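Sorting Spoons for a Living: An Afternoon with Tsutomu Ebihara

14 comments | 300 shares

I got to the Stallport office in Toledo twenty minutes early and Tsutomu Ebihara was already at the door waving me in, sleeves rolled up, talking before I had my coat off. He runs data gathering for a project called Usum, and if you've ever wondered who teaches a robot to put the silverware away, well, it's him and five other people with very patient hands.

"People think we write rules," he told me. "Like, if spoon, go here. We don't write any of that. We do the job ourselves, through the arms, again and again, and the model learns from the recordings."

Each recording is called an episode, and the team had 2,259 of them on the day I visited (he checked the spreadsheet twice, because I think he was a little proud). An episode starts with a mess of utensils on the table and ends when everything is in a bin. Then somebody messes it up again! I asked if that part gets old.

"The sorting gets old. The messing up is fun," he said. "You try to be mean about it. You cross things over each other, you put a handle where the gripper has a bad angle. If every start looks the same, the robot learns one table and that's it."

He let me have a go, and I was terrible. I spent most of 26 minutes chasing a single spoon across the table while he ate a granola bar and said encouraging things. My arm shook, so the robot's arm shook. Tsutomu kept my attempts, by the way, but tagged them so they stay out of training. I'm choosing not to be hurt by that.

What surprised me was how much he cares about the boring stuff. He wants people to slow down before a grasp and speed up after it. He doesn't want anyone hovering while they make up their minds, since the model picks up the dithering right along with everything else. "I had one week in June where every episode had this little pause over the bin," he said. "That was me. I was tired. The robot looked tired too."

Then we got onto the subject of what's hard to pick up, and he got really animated. Spoons, he says, are friendly. Chopsticks are thin and lie almost flat, and the see-through ones are in a class of their own, hardly there at all against a white table.
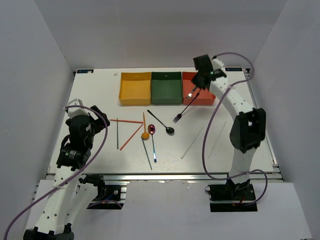 Why two arms?

I figured the second arm was there for speed, one working each side. Partly, yes. But Tsutomu says the bigger reason is reach. A fork that's awkward for one arm can be easy for the other, and he wants the model to see people making that choice.

"New operators favor one hand," he said. "I look at their first day and it's all right arm, right arm, right arm. So I ask them to do a batch starting with the left. They hate me for an hour."

What comes next

The next set will be gathered at a second site in Otness, with different lighting and, he hopes, uglier forks. He'd like to hit another 300 episodes there before anybody retrains anything. I asked whether he unloads his own dishwasher at home. He laughed and said he does, slowly before the grasp, quickly after.

Posted January 29, 2024

6 likes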